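The back room finally has a ceiling I don't hate

I promised an update on the back room back in September and then vanished, so hi, sorry, I've been up a ladder. If you're new, the back room is the long one behind the shop that came with our lease, and for the first year we used it mostly for storing chairs with three legs and feeling guilty about them. Now it has a workbench, working lights and white paint on every surface that would hold still.

Let me start with the ceiling, because it ate the most of my life. When we moved in it was a sort of nicotine cream with a brown tide mark over by the window. I got three estimates to have it covered with drywall and the cheapest one was $2,973, which made me laugh out loud on the phone (I did apologize). So paint it was! Two coats of stain blocker, two coats of flat white, and a neck that still clicks when I check my mirrors.

The ducts were the big argument. Hermine wanted them boxed in. I wanted them bare metal, like one of those coffee places where you can't hear your friend talking. We ended up painting them the same white as everything else, and I have to say she was right to talk me out of the metal. They sort of melt into the ceiling now and your eye goes straight down to the bench. If you're doing this yourself, wipe the ducts with degreaser first and then do it again, even if they look clean. I skipped the second wipe on one stretch and the paint came off on my roller in a long rubbery strip, like sunburn. I said some words.

The lights were next. We had two old fittings that buzzed, and one of them only came on if you left it alone for ten minutes and pretended you didn't care. Nassoro swapped them for new linear ones over a weekend in exchange for dinner and my good socket set, which I'm told is coming back. White ceiling plus proper tubes is a LOT of light. The first evening we switched them on I could see every single drip I'd left on the floor, so that was humbling, but for close work it's wonderful. I used to carry things out to the front window to look at them and now I just look at them. 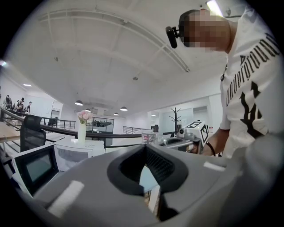 And then the bench, which is my favorite part. I'd been looking at new ones and a decent size with a solid top came to $1,067 before delivery. No thank you. Mine came out of a closing-down sale in Kurkthorpe for $56, with somebody's initials carved into one leg and a vise that had rusted into a permanent yawn. The vise is gone. The initials stayed. I sanded the top, filled the worst of the holes and put on Grarnuvitz hard oil, which smells like oranges for a day and like an old boat for a week after that.

A few things I learned about the oil, in case it helps anyone. Thin coats, thinner than you think. I put the first one on like I was frosting a cake and it stayed tacky until the following Tuesday. Also, spread your used rags out flat outside to dry and don't leave them balled up in the trash, they can really heat up. And get the height sorted before you do any finishing! I had the whole top oiled and beautiful before I figured out the bench was too low for anyone who stands at it for more than twenty minutes. You end up leaning over and then your lower back sends you a letter. It's getting 6 inch blocks under the legs as soon as I can bribe two people to lift it.

Storage is where things still go wrong. I bought a wall rail system from Trustelen that looked so tidy in the catalog, and the hooks are all a tiny bit too narrow for anything I own. I've bent four of them open with pliers and lost my patience on the fifth. For now the small stuff lives in coffee cans, and tape gets its own can because we go through it like other people go through milk.

Oh, and the color, since two of you asked! The walls are called Tambunan and on the chip it's a soft warm white with a little bit of sand in it. Under the new tubes it's just white. I'm fine with it. Hermine says she can see the sand and I let her have that one after the ducts.

Still on the list: the bench blocks, something softer to stand on, a door that closes without a shoulder, and a shelf over the sink. I've got the brackets for the shelf already, I only need to find where I put the level. If any of you have used those interlocking foam mats on concrete, tell me in the comments whether they creep around, because I'm about to buy a stack of them.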